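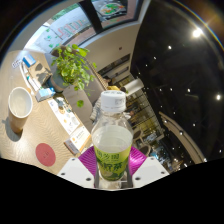

Bottle held upright between both fingers, cap at the top, table alongside.

Hand-held gripper recording in cafes and shops: rules FAQ

Last updated: 2026-06-08

Short answers, kept by Elmarie Adams for the Warton collection crew. If yours isn't covered, ask before you go out.

Do I need permission if I'm buying something anyway?
Yes. Signed site form, every time. A receipt is not permission. Form covers the room named on it and nothing else, so not the terrace, not the shop next door.

What about customers and staff in the background?
Ask the manager where you can stand. Aim at the table as much as you can. Anyone who could be recognised gets blurred before the clips leave Warton. Someone objects, you stop and delete that clip. No arguing.

Can I pick up other people's cups?
No. Your own items only, or ones the site has handed over for the session.

Full bottles or empty?
Either, but cap on and tight. Check it by hand first. Open cups are water only, half full at most, and not near a laptop.

How hard should I squeeze?
Enough to hold it. If a soft bottle buckles, let go and start again. Vusumuzi Rampersad does the grip training, don't skip it becuase you've used the old model.

Where on the bottle?
Straight-sided part if there is one. Keep off the cap unless the task is opening it. Upright the whole way unless the task sheet says pour.

Do I tidy the table first?
Leave it as found. Menus, cards, coasters, tissues, all fine. Move only what could get knocked over or broken. Put it back after.

Labels and logos?
Leave them on. Any language. Don't turn the bottle round to hide one. Bank cards, post and phone screens are differnt, those go out of view.

How long is a session?
32 minutes, then a break. Wrists go before you notice. Swap hands if you're trained on both.

Cleaning?
Wipe fingers and pads before and after each site. Food-safe wipes only. Sticky pad = session over till it's cleaned. Loose screw, same, hand it to Tyson McIntyre.

I dropped or spilled something.
Stop recording. Mop up, tell the staff, fill in the incident sheet the same day. Breakages come out of the Warton budget, not your pocket. Keep the clip, mark it "fail". We do use those.

Who signs off new sites?
Anahera Merrick. Allow a few days.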